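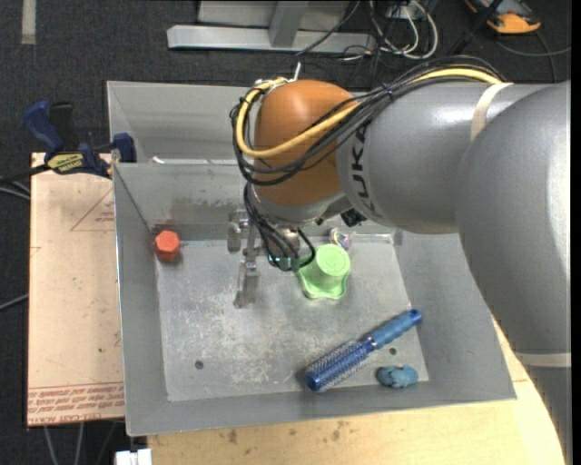

KUKA arm over the grey tray, gripper down.

February 5, 2022

Second full day on the Derner loan for the masks exhibition at Trevstead. Condition checking ran from 8.15 until the light went. Relative humidity in the east gallery held at 51 per cent all morning and climbed to 54 after lunch when the loading dock door was left up. Logged it. The lender's agreement allows 55.

Crates 1 and 2 are unpacked and reconciled against the list. Crate 3 stays closed until tomorrow so it gets its full acclimatisation. Odette Collet wanted it open today for the label proofs, and I said no. She took it well enough and worked from the lender's photographs instead.

The list itself is a nuisance. Derner number by acquisition, we number by position in the hang, and the Valtow transport sheets use a third sequence of their own. Object 3388 appears on the Derner schedule as a dance mask with fibre fringe, and on the transport sheet as "headdress, part". Same object. The fringe has been tied up in tissue with cotton tape and I have left it that way until the mount is ready. Old loss at the left ear, edges dark, recorded in the January report. A hairline crack runs down from the brow for 42 mm and is not in that report. Photographed in raking light from both sides, scale bar in. I have written to their registrar and will not move the piece again before she answers.

Mounts. Rewi's brass armatures came back from the workshop with the new padding. The fit on the two small helmets is good. The third sits 4 mm proud at the back, which tips the face down and puts the eyes in shadow from the track light. He can take that out of the stem without remaking the cradle. I asked for the polyester felt to be heat-set this time and not glued, and it has been.

Lighting is set at 50 lux on everything with feather or dyed fibre, checked at object height with the meter facing the source. The wall case by the entrance read 71. One lamp had the wrong filter in it. Changed, read again, 48. The catalogue essay people would like it brighter. The agreement is signed.

Spent an hour on wall text with Odette. Her draft of the introductory panel ran to 500 words and the panel takes 400 at the size the accessibility guide asks for. We cut the paragraph on the dealer and kept the one on the villages where the masks were carved, with the makers' names first where we have them. Where we don't, she has gone with "maker's name not recorded", and I prefer that to "anonymous". She wants the word "primitive" kept in the quotation from the 1930s sale catalogue, with a date beside it. I can see the case for it. Left it marked for discussion with the advisers from the community, who have the draft and have asked for another week.

The provenance file for the two shields is still thin. There's a gap between the collector's death and the first sale and a receipt with no signature. I would like them held back from the hang until someone has been through the estate papers. Odette agrees in principle but the poster has already gone to print with one of the shields on it. Memo sent to the director at 4.40 with copies of what we hold.

Pest traps checked: one silverfish, north skirting, trap 7. Replaced the trap and moved its neighbour closer to the door.

Tomorrow: open crate 3 at nine, finish the fringe mount, ring Valtow and ask for the outgoing dates in writing. Bring the spare meter battery.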